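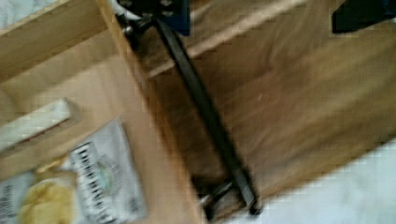 Wrist camera, drawer station. Blue gripper at the upper end of the bar handle.

Plidbridge Forums > Material Handling > Shop Floor > Drawer handling cell, six weeks of notes

torque_spec_9
Posted 2026-07-17

Writing up our drawer cell because the last thread on handle grasping went off into vendor pricing and never came back.

Site is Flalthorpe. We service snack and amenity drawers for furnished offices. The units come in, get opened, checked against a pick list, topped up and closed, then go back out on the carts. Before March it was all manual, two benches per shift. Now one bench runs with an arm and the other is still people. The arm opens and closes the drawer and moves packets. A person clears exceptions and signs the list.

Throughput target for the arm bench was 800 drawers a week. Best week so far was 1,010. I would not plan on that figure, it was a week with a lot of short lists and one drawer style.

Main problems, in order of how much time they cost us:

1. Pulling on the bar off center. If the fingers land near one of the mounts, the drawer racks in the slides and the force limit trips. Mid-span is fine.
2. Image quality during approach. The wrist view smears when the arm moves at full speed, and the handle edge comes out doubled. We slow down for the last stretch. It costs cycle time but the grasp estimate is a lot steadier.
3. Soft packets. A rigid block is easy. A crinkled bag lying flat is the worst thing we handle.

On the people side, nobody was let go. The bench job changed. It used to be hands in drawers for a whole shift, and now it is mostly watching a queue and stepping in. Wrist complaints are down. Complaints about boredom are up. I'd like to hear how other sites split the work.

hollow_dowel
Reply 1

What is your threshold on the force trip? We had the same racking and it went away when we stopped treating it as a vision problem. Let the arm be compliant sideways and stiff along the pull. The drawer will find its own line.

Also, a black bar against light wood should be the easiest thing in the world to segment. If you are losing the edge, I'd look at exposure before touching speed. Slowing down is the expensive fix.

torque_spec_9
Reply 2

Threshold is set per drawer style, so one number won't help you. Exposure was the first thing we tried. Shorter exposure got us a cleaner bar and a noisy picture everywhere else, and then we lost the printed packets inside the compartment. The glints on the metal mounts didn't improve either. More light is on the list.

Agree about the compliance. We have some, probably not enough.

Adelmo Pace
Reply 3

Maintenance lead at a site that runs a similar cell, different integrator. Two remarks.

The mounts. In your picture the bar is held off the wood on short standoffs. Those work loose under repeated pulls from a gripper, in my experience much faster than under hands. A person pulls with a bit of give and feels the wobble. The arm pulls the same way every time and reports nothing until the handle has play in it, and then your grasp point moves and you chase it in software. Put a torque check on the PM sheet. Ours is every 300 cycles per unit and it stopped most of the handle faults.

Second, "nobody was let go" is true at our place too, and I have stopped using it as a measure. Three people who were good at the bench asked to transfer within the year. They were fast, they knew every drawer style by feel, and the new job did not use any of that. They went to receiving. What we lost was the knowledge of which units stick when it's humid.

saavedra_line_b
Reply 4

Bench operator, Saavedra. I do the exception side of a cell like this.

The boredom thing is real but I'd describe it differently. When it runs clean I have nothing to do, and when it doesn't I have four stopped units and a screen that says GRASP FAIL with no other information. The work is either zero or too much. Manual was steady. I was more tired at the end of a shift, but I could pace it.

What helped was getting the wrist view on the operator screen. Before, I had to walk over and look. With the picture I can usually tell if it's a bag in the way or the arm sitting up at the end of the handle, and I know what I'm walking to. Even a blurry picture is better than the error text.

hollow_dowel
Reply 5

@Adelmo Pace I don't buy the loosening argument as stated. Repeatable pull should be kinder to a fastener than a random one. If yours loosen, I'd suspect off-center loading again, same root cause as the racking. Fix the grasp point and the 300-cycle check becomes a waste of somebody's afternoon.

Adelmo Pace
Reply 6

You may be right about the cause. I had loose handles before the grasp point was fixed and fewer after, so the two are mixed together in my records and I can't separate them. The check takes a minute per unit with a driver already set. I'm keeping it.

kerf_width
Reply 7

Counterpoint to all of this: why keep the handle? If the drawers come back to you every cycle, they're your drawers. Fit a pull plate that suits the gripper and stop solving a problem you bought.

torque_spec_9
Reply 8

They're not ours. Clients own the cabinets and chose the handles. We asked one client, Hirkadov, about swapping hardware and the answer was no, the handle matches the rest of the furniture. So it stays.

@saavedra_line_b the operator screen is a good idea and cheap. Our wrist stream goes to the controls PC only, which sits with its back to the bench. Does yours show live video or a still from the moment of the fault?

saavedra_line_b
Reply 9

Still from the fault, plus live if I tap it. I use the still more. Ask for the last good picture next to it if your integrator will do it. Ours said it was a large change and then did it in a morning.

One more thing for your exception split. We rotate every two hours between the arm bench and the manual bench. It was our idea and management didn't like it at first, since it put the fast people on the queue half the time. But everybody keeps their hand in, and when the arm is down we can run both benches by hand without retraining anyone.

hollow_dowel
Reply 10

Two hours seems short. You pay for the handover every time. We do whole shifts.

saavedra_line_b
Reply 11

Handover is one line on the whiteboard. Whole shifts on the queue is what people here were transferring out to get away from.

torque_spec_9
Reply 12

Going to try the two-hour rotation on second shift only and leave first shift as it is, so there is something to compare against. Handle check goes on the PM sheet as well. I'll log trips by grasp position this time — center, upper mount, lower mount — so we can settle the loosening question with numbers.

Still looking for anyone with a working answer on flat bags. Suction is out, we tried two cups and the crinkled film leaks.

kerf_width
Reply 13

Pinch from the seal end, approach low, accept the misses. That's what everyone ends up doing. Start a separate thread for it, I have finger drawings I can post.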